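Zolow puts a kitchen table to the chore test

PLASTSTEAD, April - Can a machine tidy up after dinner yet? Partly, says Zolow. The firm today opened its Hiebert household trials, a run of 3760 pick-and-place attempts using toy kitchenware and toy food on a plain white table.

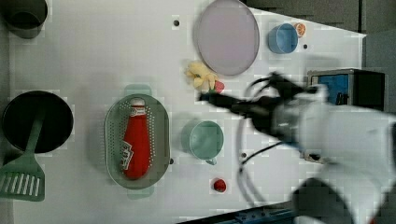 By Clifford Dhillon

Short version: single items, getting there. A whole messy table, no. Zolow logged 3236 attempts that met its own pass mark, and its testers were strict. Plates are slow. Soft things are slow too, and anything leaning on anything else is worse.

Tables are reset by hand between runs, pots and cups and all. Nothing is glued down. The arm gets 59 seconds per item and then the attempt is scored, good or bad. Most homes would want it quicker then that. 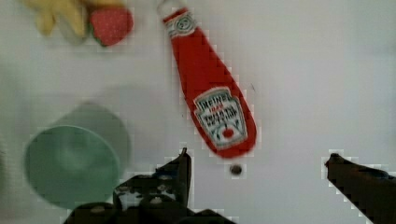
Ketchup bottle and a pale green cup, both on their sides, at gripper level.

"We are not selling a dishwasher loader this year," said Clifford Dhillon, who runs the trials. "People ask. Answer is still no. Ask me about the strawberry instead."

Shop-floor work is a diffrent story. Flonside, the company's parts-sorting line, has the same jobs all day in the same spots, and is further along.

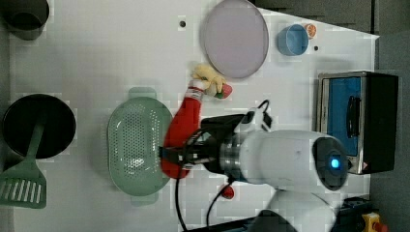 Kitchens move around. Next round adds drawers and a sink, dates to follow. Full score sheets on request from the Zolow press desk, Plaststead, ext. 1845. Calls before noon please.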